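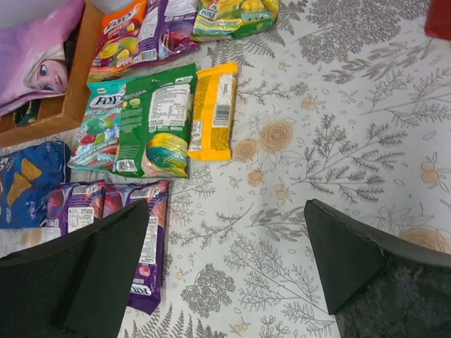

Wrist camera view, Fox's sweet bags between the open fingers.

Gripper comparison, Liltton bench

The Pronport and Kakakhel two-finger grippers have completed the bag-packing trial at Liltton. Each was run for 194 picks on the same arm, with the controller unchanged. Closing force was held at 7 N for sealed snack packets and lowered to 2 N for paper gift bags. A kraft bag tends to fold at the rim before the fingers meet, so approach angle was logged along with force.

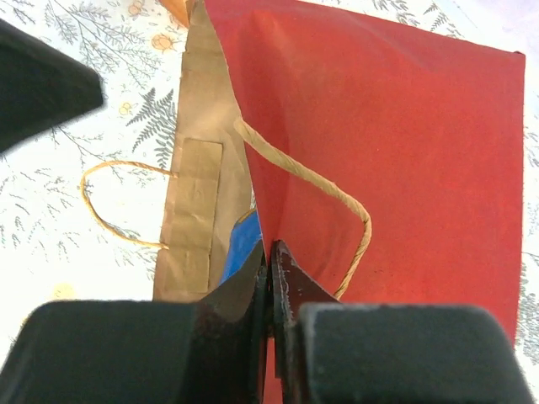
Does lower force mean more dropped packets?
Only when the fingers close on a crimped seam. On the flat of a packet, drop rates for both grippers were the same.

The Kakakhel has the stiffer linkage and repeats its closing position better. Its wider pads are a drawback inside a narrow bag, where clearance is lost on both sides and the 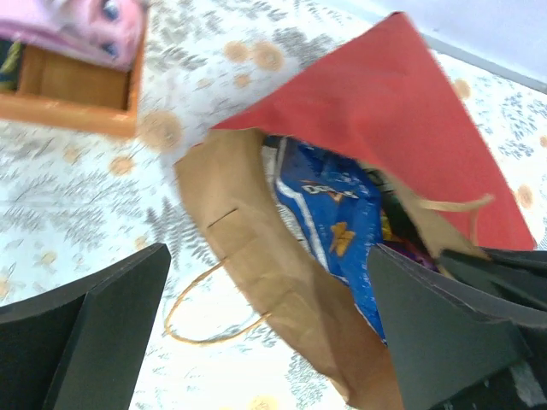

wrist has to be turned before release. The Pronport needs no such turn, but its closing stroke is slower and takes 600 ms at the default setting. Shortening it made the fingers overshoot on thin film. 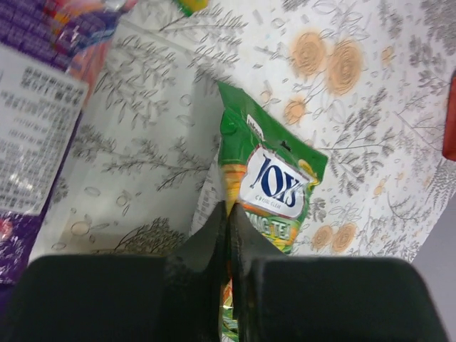 Next steps

The Vutirham controller will be fitted in September and the low-force runs repeated. Pad wear will be measured before and after. Logs are in the shared folder under 13/05/2024.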